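Speaker notes — local news and who checks it
Clenstead Public Library, evening talk series, October 2025

Start without slides. Ask the room where they last read something about their own town. Wait for answers. Most people will say a neighborhood group or a forwarded link. Don't comment yet.

Then the Kostotdale story. In May a post went up saying the Kostotdale water plant would close for the summer. It was shared 693 times before supper. The plant wasn't closing. One pump was being replaced, and the notice was on the town website the whole time, under a heading few people would think to click.

Points to make here:
The post had no name on it and no source.
Two radio stations read it out on air, and only one corrected it the next morning.
The Clenstead weekly held off, called the plant, and ran four paragraphs. Those four paragraphs were right, and they came out after most people had stopped paying attention.

Say plainly that I worked at that weekly for years, so I have a side in this. We got things wrong too. The difference was that people knew where our office was and came in to complain.
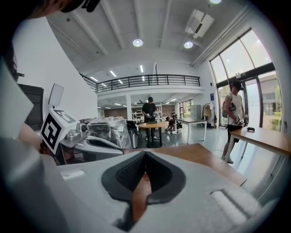 Next, what checking looks like on an ordinary day. Keep this part slow, because people outside the business picture something grander. A reporter gets a tip. She calls the person it concerns. She calls someone who disagrees with that person. She asks for the document and reads it to the end. An editor then asks how she knows each thing, and anything she can't answer comes out.

Mention cost. When I started, the paper put out 52 issues a year with a full newsroom. It still puts out 52, with two reporters covering Clenstead, Kostotdale and Perron. Council meetings in Perron often go uncovered. Pause here — someone from Perron usually wants to say something, and it's fine to let them.

Online outlets. Be fair. Fundier started as one person's newsletter and now posts its corrections at the top of the page, which our paper never did. Printed papers have run plenty of rumors. Ask the same questions of both: is there a name on it, is there a way to reach them, do they say how they know, do they fix mistakes where readers will see them.

If asked about the phrase "fake news": I avoid it. It gets used for errors, for hoaxes and for stories somebody dislikes, and those need different answers.

If asked about national networks: say I never worked at one and keep it short.

Allow up to 2 questions per person. Sign-up sheet for the records request workshop is by the door. Return the microphone to the front desk.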